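The delivery cart stopped for the wrong thing

The Trullanel cart that ran up a curb in September did no great harm. It tipped, it spilled a bag of groceries, and it lay there with its wheels going until a man walked out and found the switch. What bothers me is the report that came after.

Onus, the firm that runs the carts, says its machine "handed over control as designed." Read on to page 2 and you learn that the remote driver got the alert 50 seconds after the cart had left the road. I would like to know who designed that.

Vilho Suominen, who wrote the report, blames a seam in the concrete. The software took it for a curb, swerved away from it, and met a real curb on the other side. He calls this a rare surface condition. I have walked plenty of residential streets and would call it a Tuesday, if I were in a joking mood.
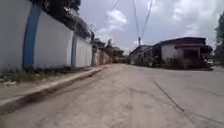
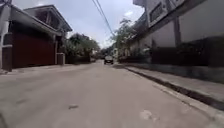
Old concrete cracks. It stains, it gets patched, and cars come the other way. A machine sold for quiet back streets ought to have met all of that before anyone let it loose with somebody's eggs. Onus says the cart had 193 hours of testing. It doesn't say where, and when I asked, I was sent a brochure.

Hilkka Heiskanen, a retired brake inspector, read the report for me and went straight to the delay. A bad guess about a crack can be fixed, she told me. A cart that falls over and keeps its wheels turning has no idea it is in trouble, and a better camera won't change that.

The promised fix is a software update. I'd want a plain tilt switch that cuts the motor, and the full log put where residents can read it. Until Onus shows both, the carts should stay in the depot, and the town should stop renewing the permit 60 days at a time as if nothing had happened.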